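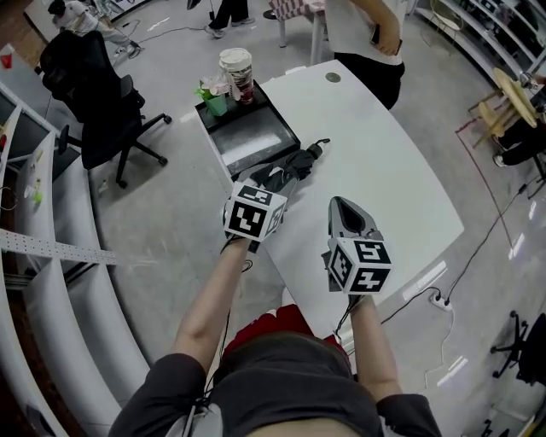 Vega Manzano wrote to me after the last post to say I was wrong about Drastance, and that the new balance patch has made it a better game for two players than it ever was for four. I've put another five evenings into it and I think she's half right.

The main change is to stamina. A heavy attack used to empty the bar and leave you standing there, so everyone played light and the matches dragged. Now you get a second swing if the first one lands. Fights are shorter and I lose more of them, mostly to Plumach, who has the longest reach in the game and hasn't been touched by the patch at all.

Four-player mode is where I still disagree. The camera pulls so far back on the Kamata stage that I can't tell which fighter is mine, and the ring-outs feel random. We tried it with Gwenaël and Agathe in March and went back to pairs within the hour.

I'm at roughly 900 points on the ladder, stuck there since the patch. I've dropped Tastach as my main, as his counter now comes out too slowly online. It works fine on the sofa.

Vega has offered me a best of five. I'll post the results, whichever way it goes.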